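Trurkix 办公楼五月整理文具，多余的用品装箱后送到别处使用

Hudenell 本地消息

Trurkix 在 Hudenell 的办公楼从五月开始整理各层的文具。这次整理的对象是抽屉、柜子和桌子上的小用品，例如胶带、笔、夹子、便条纸。能用的东西先集中到桌上，分类以后放进纸箱，再送到需要它们的地方。整理工作在二楼的 Carré 室进行，每天上午 10 点开始。

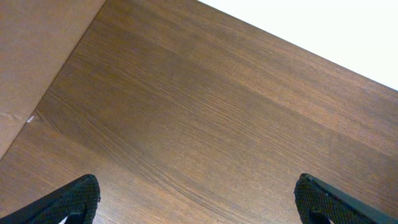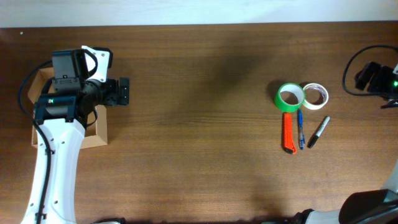 木纹台面和浅褐色的纸板。第二张图中还有一卷亮绿色的胶带和一卷颜色较浅的胶带。

为什么要整理

Trurkix 的办公楼里有很多部门，每个部门以前自己买文具。一个部门买了一盒胶带，隔壁部门不知道，也买一盒。时间长了，柜子里的东西越来越多，可是大家要用的时候还是找不到。今年春天换地毯，所有的柜子都要搬开，这时候楼里的人才看到自己存了多少文具。

在三楼的一个柜子里，同样的透明胶带放在上、中、下三个地方，有的还没有打开包装。四楼的情况相反，那里没有胶带，员工要用的时候到三楼去借。办公楼的内部通知写道，整理的目的是让每一层都有够用的文具，同时不再重复购买。通知还写道，在整理结束以前，各部门暂时不要订购新的胶带和笔。

这次登记的用品一共有 1000 件，其中 700 件留在楼里继续使用，其余的会送出去。登记的时候，一卷胶带算一件，一盒回形针也算一件。坏的、干的、太旧的东西不算在里面，它们另外处理。

怎么分类

分类的办法比较简单。东西拿到桌上以后，先看能不能用。胶带要拉出一小段，看它粘不粘，边上有没有发黄。笔要在纸上写一行字。剪刀和订书机要试一次。能用的放在桌子的一边，不能用的放进旁边的袋子。

然后按照种类放在一起：胶带和胶带，笔和笔，夹子和夹子。大小不同的胶带不分开，因为数量不多，分得太细反而不好找。颜色特别的胶带，比如绿色的，单独做一个记号，仓库的人喜欢用彩色胶带区分货架，他们要求留下一部分。

最后装箱。办公楼没有买新的箱子，用的是收货时留下来的纸箱。浅的纸箱放小东西比较方便，打开以后一眼可以看到里面有什么。如果箱子太深，小的夹子和橡皮会掉到下面，要用的人就得把整箱东西倒出来。箱子外面贴一张纸，写上楼层和种类。写字要用粗笔，字要大一点，这个要求也写在通知里。

装箱的时候还有几个小问题。胶带的卷如果压在重的东西下面，会变成椭圆形，以后放不进胶带座。所以胶带总是放在上面，或者靠着箱子的边。液体胶水不和纸放在一起。没有盖子的笔先套上一个别的盖子，颜色不对也没有关系。

桌子和房间

Carré 室原来是一个小会议室，里面有一张木纹的长桌子，墙是接近白色的。选这个房间有两个理由：它离电梯近，门也比较宽，小推车可以直接推进去。在整理期间，这个房间不能预订开会。需要开会的部门可以用一楼的房间，但是要提前一天登记。

有员工提出，桌面的颜色比较深，黑色的小夹子放在上面不容易看清楚。现在的办法是在桌子的一头铺一张白纸，小的和黑色的东西放在白纸上。胶带、便条纸这些颜色亮的东西直接放在桌上。下午窗外的光线变暗以后，房间里要开灯。

桌上请不要放咖啡和水。第一个星期有人打翻了一杯茶，一叠新的信封湿了，只好当作草稿纸用。

送到哪里

留在楼里的文具会放进新的共用柜子。柜子是 Tendus 牌的，每层一个，放在复印机旁边。柜门不锁，员工需要什么可以自己拿，拿走最后一件的时候在柜门里面的纸上写一下。每个月月底按照这张纸补货。

不留在楼里的文具有三个去处。一部分给 Hudenell 的小学，学校需要的主要是彩色笔、胶带和厚纸。一部分给镇上的图书馆，图书馆修补旧书时用透明胶带和白色的纸胶带。还有一部分给老年活动中心，那里有一个手工小组，每周做贺卡。三个地方都事先寄来了清单，写明要什么、不要什么。学校不要美工刀，图书馆不要彩色胶带，活动中心什么颜色的纸都要。

已经装好的箱子放在 Carré 室靠门的一边，等车来取。现在定好的是送 14 箱，如果后面几层的东西比较多，可能会再增加。五楼和地下室的柜子还没有打开，地下室存的大多是旧的文件夹，里面的金属条要先拆下来。

旧文件夹怎么办，现在还在讨论。有的部门想留下来自己用，有的部门觉得颜色太旧，客户看到不好。图书馆问过能不能拿去装报纸，但是尺寸好像不合适，要等他们的人来量一下。

给员工的提醒

个人买的文具不用交出来，请在上面写名字，或者先收到自己的抽屉里。写着名字的东西如果不小心放进了纸箱，可以到 Carré 室来找，没有封口的箱子都可以打开看。封好的箱子请先问一下登记的同事，看过以后再用胶带封好。

请不要把电池、灯泡和旧的充电线放进文具的箱子。这些东西一楼前台旁边有专门的收集箱。上个月已经在笔盒里发现几节漏液的电池，旁边的笔都不能用了。

整理期间需要胶带或者信封的部门，可以直接到 Carré 室领取，下午 4 点以前都有人在。领的时候在门口的表上写部门和用品的名字，不用填申请单。共用柜子装好以后，这张表就不再使用，各层柜子开始使用的时间会贴在电梯里。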